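Vesville Hall Opens Its Tea Corner Again

August 8, 2021 -- The tea corner in the Vesville community hall is open again after almost 9 months. Dennis Nyaga, who manages the hall, told that 85 visitors came on the first morning.

The corner was closed in December for repair of the floor. Guests may bring a mug from home or borrow an enamel one at the counter -- red mugs are for tea, the white ones for soup. Tea is free until noon. 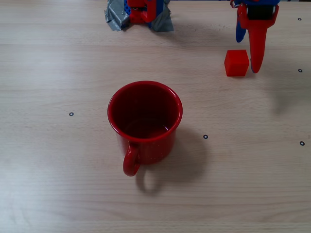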